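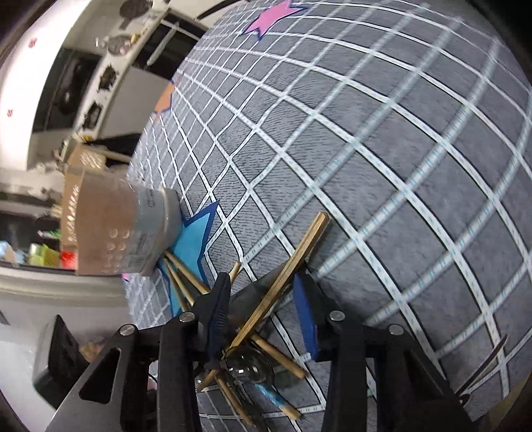 Rhythm and Pulse, Handout 4: Subdivision, or Where Did the Beat Go

Tutor: Larysa Derkach. Bring this back on Friday, along with a pencil and whatever you did with Handout 3.

Last week most of you could clap a steady pulse until I asked you to do something else as well. This week we do something else as well.

1. Pulse and tempo

Pulse is what your foot does. Tempo is how fast it does it, given in beats per minute. Set the metronome to 100 and walk on the spot. Now count "one and two and" out loud. The "ands" fall exactly halfway between steps, however keen you are to get them over with.

2. Dividing by three

Same tempo. Say "one-and-a, two-and-a". Each beat now holds three equal parts. If the third part is getting squashed, you are playing a gallop. Gallops are in Handout 6.
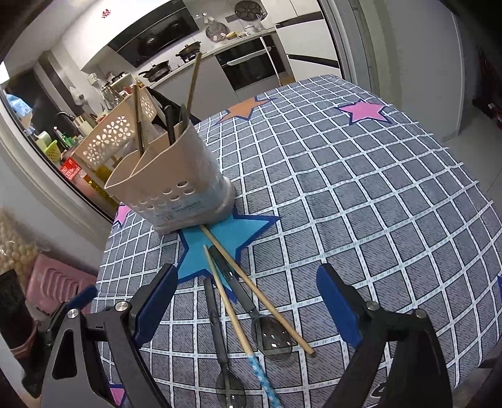
3. Two against three

Right hand taps three while the left taps two, both starting together and both taking the same length of time. The combined rhythm goes: together, right, left, right. Learn it slowly as a single pattern before you try to hear two separate lines. Singers are not excused. You also have hands.

Common faults:
Speeding up when it starts to work.
Stopping to announce that it has started to work.
Letting the left hand join the right out of loyalty.

4. Set piece

Lambrechts, Study no. 7, bars 1 to 16. The marking is 144, and it can stay on the page for now. Start at half that. The accents in bar 9 belong to the left hand, whatever the photocopier has done to them.
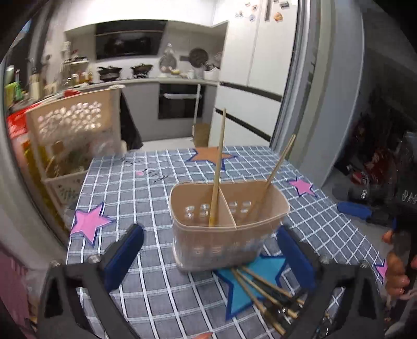

5. For next time

Write out four bars of 3/4 using quavers and at least one triplet. Check that every bar adds up. Swap with a neighbour, who will check that every bar adds up, and find the one that doesn't.

Listening: the second track on the Rellia recording, twice through. First time tap the pulse, second time tap the subdivision.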